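문의 번호 4000 / 상태: 처리 완료(일단은)
제품: Welberg 탁상 스탠드 조광 기판
접수: Rigoberto Echeverri, Grilisum 공용 작업실
접수일: 17/09/2020

증상
스탠드가 켜지기는 합니다. 문제는 언제 켜질지를 스탠드가 정한다는 점입니다. 다이얼을 끝까지 돌리면 꺼지고, 책상을 손바닥으로 치면 다시 들어옵니다. 7월에도 같은 증상으로 글을 올렸는데 그때 받은 답변이 "콘센트를 확인해 주세요"였습니다. 확인했습니다. 콘센트는 아직 벽에 있습니다.

1차 답변 (Denamgate 지원 창구)
전원 어댑터를 다른 것으로 바꿔 보시고, 하판을 열어 빨간 전원선이 기판에 제대로 붙어 있는지 봐 주십시오. 반드시 플러그를 뽑은 다음에 여십시오.

작업 기록

1. 어댑터 교체
같은 규격으로 바꿨는데 증상도 같은 규격으로 나왔습니다. 원래 것으로 되돌려 놓음.

2. 하판 분해
나사 3개. 그중 하나는 머리가 뭉개져 있어서 고무줄을 대고 돌렸습니다. 이 나사 하나에 점심시간을 다 썼습니다. 열어 보니 빨간 선이 패드 위에 얹혀만 있고, 건드리면 까딱까딱 움직입니다. 책상을 칠 때마다 불이 들어온 까닭은 이걸로 설명이 됩니다. 책상한테는 미안하게 됐습니다.

3. 기존 납 제거
솔더윅으로 두 번 훑었습니다. 남아 있던 납은 푸석하고 회색이었고 플럭스를 바르고 나서야 움직였습니다. 패드는 다행히 들뜨지 않음. Juška 플럭스를 썼는데 냄새는 추천하지 않습니다.

4. 빨간 선 다시 붙이기
선 끝을 새로 벗기고 예비 납을 먹인 뒤 패드에 댔습니다. 처음엔 인두를 선에만 대고 있다가 납이 구슬처럼 굴러가는 꼴을 봤고, 두 번째에는 팁을 패드에 바로 올려 패드부터 데웠습니다. 선 끝은 팁 바로 옆에 두고요. 선은 팽팽하게 당기지 말고 조금 휘게 여유를 두는 편이 낫습니다. 예전 선은 하판을 닫을 때마다 당겨졌던 모양입니다.

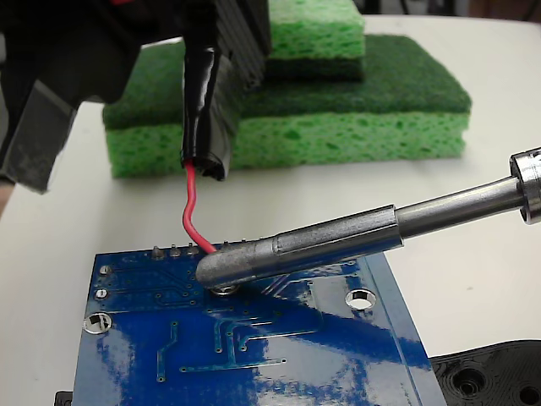
5. 식히고 확인
납이 굳을 때까지 선을 건드리지 않았습니다. 저에게는 이 단계가 제일 어려웠습니다. 굳은 다음 핀셋으로 살살 밀어 봤는데 꿈쩍도 안 합니다. 테스터로 전원 쪽과 접지 쪽 사이를 찍어서 단락 없음 확인.

6. 조립 및 점등
나사는 2개만 돌아갔습니다. 뭉개진 나사는 은퇴시켰습니다. 다이얼을 처음부터 끝까지 여러 번 돌려 봤고 그동안 꺼지지 않았습니다. 책상도 쳐 봤습니다. 아무 일도 일어나지 않아서 조금 서운했습니다.

2차 답변 (Denamgate 지원 창구)
상세한 기록 감사합니다. 점등이 유지된다면 전원선 접촉 불량으로 보고 문의를 닫겠습니다. 나사는 부품 신청란에서 따로 신청하실 수 있습니다. 혹시 콘센트도 확인해 보셨는지요?

접수자 추가 메모
네, 확인했습니다. 나사는 신청해 뒀고요. 가장 어두운 단계에서 가늘게 윙 소리가 나는데 이건 전부터 그랬는지 기억이 안 납니다. 그동안은 그 단계까지 내려가기 전에 꺼졌거든요. 더 커지면 새 문의로 올리겠습니다.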